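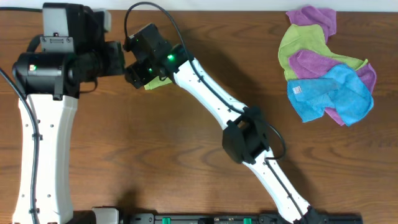 Microfiber cloths on a wooden tabletop.

FOR IMMEDIATE RELEASE

Bisider Introduces Gundo Cloth Program for Homes and Small Workplaces

Service covers supply, laundering and replacement of microfiber cleaning cloths; first deliveries to leave Prulgate in December

PRULGATE, 28 August 2025 – Bisider, a supplier of household and workplace cleaning goods, today announced the Gundo Cloth Program, a subscription service under which customers receive clean microfiber cloths, return used ones in a cotton bag, and have worn cloths replaced at no added charge. Orders open immediately. The first deliveries will leave the company's Prulgate warehouse in December.

The program is intended for households, offices, workshops, studios and meeting rooms where tables and other wooden surfaces are wiped down every day. Each customer receives a starter set of 10 cloths, a return bag and a printed care card. Larger sets may be ordered by workplaces with more than one room to maintain.

"Most of our customers already own microfiber cloths," said Efua Amoah, managing director of Bisider. "What they asked us for was a way to keep them in good condition. A cloth that has been washed with fabric softener, or dried on high heat with the bath towels, does not pick up dust as it should. Customers were throwing those cloths away and buying more. We would like to see each cloth used for longer."

Trial period

Bisider tested the service over 11 months with small offices and private homes in and near Prulgate. Participants used the cloths mainly on tabletops, desks, shelves and kitchen counters, and returned them on a fixed schedule. Laundering was carried out by Skyrme, which will continue as the program's laundry partner.

Findings from the trial led to several changes. The return bag was enlarged and given a drawstring in place of a zipper. The original cloth label was removed after users reported that its stiff edge left fine marks on polished wood, and cloths are now identified by a short line of colored stitching along the hem. The care card was rewritten in plainer language and moved from four pages to one.

The company also dropped a plan to deliver cloths folded and banded in sets. Participants told Bisider that the bands were discarded at once and that the cloths were kept in a pile or a drawer regardless. Cloths will now be delivered flat in a paper sleeve.

"We had spent a good deal of time on the folding," said Delyth Wogan, head of product. "The trial made clear that people want the stack within reach of the table and are not concerned with how it looks. The paper sleeve is easier to open and easier to recycle."

Care of wooden surfaces

Included with each starter set is a guide to the daily care of wooden tabletops, prepared by Rhydian Gronow and Mared Gronow, furniture finishers who advised Bisider throughout the trial. The guide recommends the following:

Dust first with a dry cloth, working along the grain.

Use a second cloth, lightly dampened with plain water, for marks that remain. The cloth should not drip when squeezed.

Dry the surface straight away with a third cloth.

Keep cloths used with polish or oil apart from all others, and do not place them in the return bag. Cloths that have been used with drying oils such as linseed can heat up and catch fire when left in a heap. They should be laid flat outdoors until fully dry and then disposed of according to local rules.

Shake out cloths used in workshops before use on a finished table, as trapped grit will scratch.

"A table that is worked on all day needs less product than people think," said Mared Gronow. "A dry cloth in the morning and a damp one at the end of the day will look after a sound finish for years. We see far more damage from grit and standing water than from lack of polish."

Laundering and replacement

Returned cloths are sorted by use before washing. Cloths from kitchens are washed separately from those used on furniture, and all loads are washed without softener or bleach and dried at low temperature. Every cloth is inspected by hand after drying. Those with torn hems, flattened pile or set-in stains are withdrawn and replaced from stock.

Withdrawn cloths that are still sound enough for rough work are cut down and offered free of charge to local repair workshops. Bisider is seeking further outlets for this material and invites inquiries from community workshops and schools.

Gøran Wikström, operations manager at Skyrme, said the laundry had set aside one washing line for the program. "Microfiber sheds lint if it is handled badly, and it collects lint from other fabrics," he said. "It has to be washed with its own kind. Our line is fitted with a filter, which is cleaned at the end of each shift."

Availability

The Gundo Cloth Program will open with 400 places, divided between household and workplace customers. Additional places will be offered once the first full cycle of deliveries and returns has been completed. Customers who took part in the trial will be transferred to the new service automatically and may keep the cloths they have.

Household customers may choose a return interval of two or four weeks. Workplace customers may also choose weekly collection. Subscriptions may be paused at any time, and cloths held during a pause do not need to be returned until service resumes. A customer who leaves the program may either send back the cloths or purchase them at the price shown on the order form.

Cloths are supplied in three sizes. The smallest is suited to screens and glassware, the middle size to tabletops and counters, and the largest to floors and wide work surfaces. Mixed sets are available on request.

About Bisider

Bisider supplies cleaning cloths, brushes and storage goods to homes and workplaces from its warehouse in Prulgate. The Gundo range is designed by the company's own product team.

Press contact

Delyth Wogan, Head of Product, Bisider, Prulgate. Sample sets and copies of the wood care guide are available to members of the press on request.

###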